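Call for participants: does "sport" detergent do anything?

Wukstead Consumer Notes is looking for 46 households to test laundry products sold for gym clothes. The bottles promise a lot. We have read the labels and we are not convinced - but we have no proof either way, so we need people who sweat.

You wash your sports clothes at home as usual for 9 weeks. We send three unmarked bottles, one of them plain detergent. After each wash you fill in a short form on smell, color and feel. Please don't try to guess which is which.
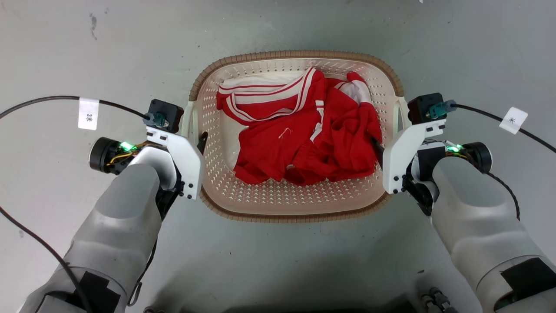

Who can apply
Anyone over 18 in Wukstead or Stosumberg who does at least two loads of sports clothes a week. Team kit counts. People who work for a detergent maker can't take part, and neither can people who sell the stuff online.

What you get
$83 at the end, paid only if all forms are in. No free samples to keep and no "brand ambassador" nonsense.

Apply by 26/07/2018. Write to Danang Yeoh at the Wijaya Street office and tell us what you wash with now, and whether you think it works.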